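Rindville Shared Studio – Room Help Desk
Ticket 2367
Subject: Markers in the wrong bins again, and a few gone faint
Opened by: Thảo Kim
Area: Long table, drawing corner
Priority: Normal
Status: Closed (see last entry)

Opening note, 9.40 am

Hello all! First of all, I love the new coloured bins. They've made the drawing corner so much more inviting and people are sitting down and picking up a pen who never would have bothered when it was all in one shoebox. So please read this as a grumble from a fan.

The trouble comes in two bits.

1. The markers don't stay sorted. I put them away by colour family at the end of the evening and by the following lunchtime the greens have wandered and the reds are all over the place.

2. A handful of them write very pale. Two I tried today gave me a sort of ghost line and then nothing, and I can't tell whether they're finished or only need a rest.

What I expected: open the yellow bin, find the warm colours.
What I get: a lucky dip.

What I've tried so far: putting everything back by hand, a sticky note on the teal bin (fell off), a firmer sticky note (also fell off), and asking nicely at the drawing evening. Asking nicely worked for one evening, and what a lovely evening it was.

I should say which pens I mean. It's the big Wila set that came in August, 56 pens, plus all the strays from the old shoebox. Some are white with a coloured cap and some are coloured nearly all the way along, so there's more than one sort in the mix.

Thảo

Update 1, 10.15 am – Thảo Kim

Had a proper look before touching anything. The yellow bin has a good bunch of the white-bodied ones in it, and going by the caps that's red, pinkish red, black, dark green and a dark teal all living together. The teal bin next door has one yellow marker lying across it, all on its own, poor thing. The grey bin is the one I'm happiest with: greens and blues, with a black-and-white one along the side.

So it isn't random! The grey bin nearly works. The yellow and the teal don't, and I'd love to know why.
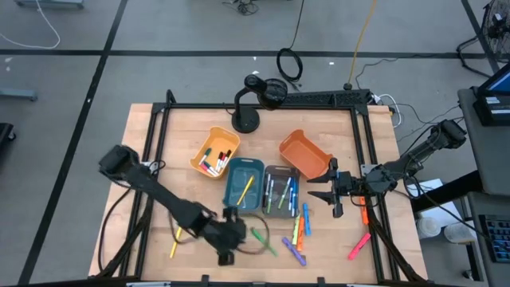

Bent Zoëga: I'm fairly sure I'm part of the problem, sorry. I put the pens back by what the bin colour looks like it should hold. To me the teal bin says blues and greens. The grey one says greys and blacks. Then I see blues in the grey and think someone's made a mistake, and I move them. Someone else moves them back, I suppose. Is there a key written down anywhere?

Update 2, 10.50 am – Thảo Kim

Bent, thank you, that's brilliant. No, there's no key. It's in my head and in Ludger's head, and I've just rung him and it turns out to be two different keys. He has the yellow bin down as "anything with a white barrel" and I have it as "warm colours". With his rule the yellow bin is spot on and I'm the one who's been undoing his work.

So the first cause is found, and it took one phone call. Wonderful.

Possible ways to go:

a) Sort by colour family, matched to the bin where we can.
b) Sort by make, so the white-barrelled ones stay together.
c) Sort by tip, fine in one bin and broad in another.

I asked Doaa about (c), as she runs the lettering mornings. She'd be glad of it but says beginners choose a pen by colour every single time and would tip all the bins out to find a purple. Colour family it is, then, unless somebody shouts before lunch.

Update 3, 11.30 am – Ludger Kuhlmann

No shouting from me. I only kept the white ones together so I could see which had lost their caps. If we sort by colour I'd like a cap check to be part of putting away. Two extra points:

The bins get slid along the table during a session and go back in any order. If people learn "reds are at the left end", that's ruined the minute the bins swap places. The rule has to follow the bin and not its place on the table.

Please don't put sticky notes on the outside. The plastic is smooth and they won't hold. Tie-on tags through the handle holes would do it. I have a roll of Steinarsdóttir card tags left over from the seed swap, plenty for this.

Update 4, 12.05 pm – Thảo Kim

Tags through the handle holes! Ludger, I'm delighted. The yellow, the teal and the grey all have a hole near the top, so a loop of string goes straight through. I've put the kettle on and got the tags out.

Now for the second half of the ticket, the pale ones. I've written up what I did as steps so that anyone can do it next time, and please do, it's oddly enjoyable.

TROUBLESHOOTING STEPS: FAINT OR DRY-LOOKING MARKERS

Step 1. Check the cap

Press it on until you feel it click. Most of ours click. If one won't, try the cap from a dead pen of the same make. I found a cap with a curl of paper stuck right down inside it, which I teased out with a cocktail stick, and it clicked beautifully after that.

Step 2. Scribble test

Use the rough side of scrap paper, not the shiny flyers. Do a patch the size of a stamp. A healthy pen gives an even patch. A tired one starts well and goes streaky. A finished one squeaks. Keep the patches, by the way – mine made such a pretty sheet that it's going on the wall.

Step 3. Rest it tip down

This is the one I got most excited about. Amr told me to stand the weak ones with the tip end at the bottom and leave them alone for 8 hours, so that whatever ink is left can creep back down. Cap on, of course. With the white-barrelled kind it's easy to check which way up you've got it: keep the coloured end at the bottom, white part pointing up. A jam jar with a bit of folded kitchen paper in the base is plenty. Don't be tempted to shake them, as shaking can leave you with blots. 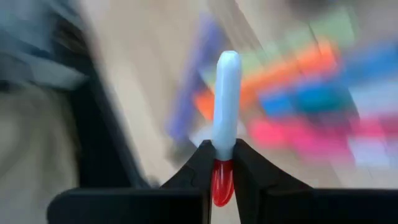
Step 4. Test again and decide

Same scrap paper, new patch beside the old one. If it's clearly darker, it goes back in its bin. If it's the same or only a shade better, it goes in the envelope marked "rubbings", because a half-dry marker is gorgeous for soft texture and Doaa's group will fight over them. If it squeaks, it's done.

Step 5. Save the cap

A finished pen can still give you a good cap. Drop it in the tin in the drawer under the kettle.

Update 5, 2.20 pm – Amr El Sherbiny

Glad the tip-down trick is being written up. Small correction before it becomes law. It only suits pens with one tip. If we've got any with a tip at each end, lay those flat, or you'll feed one end and starve the other. There were some double-ended ones in the shoebox days, so look before you stand them up.

And a question. Are the bins sitting under the lamp? I've seen pens suffer from being left uncapped, never from a desk lamp, but Bent asked me and I said I'd pass it on.

Update 6, 2.45 pm – Thảo Kim

Good catch on the double-enders, I've added a line to the paper copy. The lamp lives at the back edge of the table and I can't say I've ever felt the bins get warm. I'm leaving the lamp where it is. It makes that corner so cheerful on a dull afternoon.

The key, as agreed by everyone who answered before lunch:

Yellow bin: yellows, golds, browns
Teal bin: blues and greens
Grey bin: black, greys, and anything you can't decide about
Orange bin: reds, pinks, oranges

Purple caused a short and very friendly argument. It goes with the blues. Bent is thrilled that the teal bin now means what he always thought it meant.

Update 7, 4.10 pm – Doaa Chraibi

Tried the key out with the afternoon lot and they took to it straight away. One snag. The grey bin is see-through, and if there's a red or a green in it you can tell from the outside, so people assume that's where reds and greens belong and add more. They were copying what they could see! Could we make a point of clearing that one first when we put away? If it looks right, the others seem to follow.

Loose pens on the table are the other thing. Somebody uses a pale green, puts it down at the end of the table, and it stays there until it rolls off. I'd like a "have a look along the table" line on the tag.

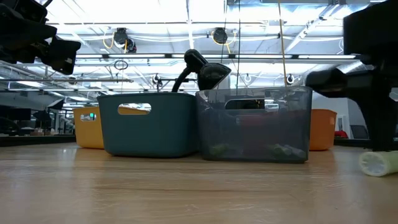
Drawing corner: yellow, teal, grey and orange bins on the long table.

Update 8, 4.35 pm – Thảo Kim

Doaa, the see-through business hadn't crossed my mind at all and I think you've cracked it. "Clear the grey bin first" is now the top line of the putting-away tag. Full wording:

Clear the grey bin first.
Caps on until they click.
Match the tag on the bin, wherever the bin has got to.
Have a look along the table for strays.
Squeaky pens to the drawer, please, not back in with the others.

I typed it up in Truvotus as well, under Room Notes, so anyone logging a new ticket for the drawing corner will see it before they write. If you print it, use the big lettering. The small one looked very smart and I couldn't read it from the chair.

Update 9, 5.00 pm – Ludger Kuhlmann

Tags are tied on. The orange bin's I did with a bulldog clip on the rim for now. String is the green garden sort, so it shouldn't fray.

On space: with the strays back in, the bins hold up to 70 pens between them before it gets hard to pull one out. If anyone has a drawer full at home and is feeling generous, ask first.

Update 10, next morning, 9.15 am – Thảo Kim

Results from the jam jar! Most of the resting pens came back. The dark red I'd quite given up on laid down a patch so rich I did a whole row of them for the fun of it. One pink is no better and has gone in the rubbings envelope, and one brown squeaked, so that's its cap in the tin.

I've also lifted the tags to check the string and all's well, though the teal tag has a thumbprint of ink on it already. Good, it's being used.

Resolution: Two different sorting rules were in use at once. One key agreed and tagged on each bin. Faint markers rested tip down and retested.
Left open: a proper hook or loop for the orange bin's tag (Ludger).
Closed by: Thảo Kim

Note added after closing – Bent Zoëga

Found the lid of the old shoebox behind the radiator, with three more markers in it. All of them click. All of them are in the right bins. I checked the tags twice.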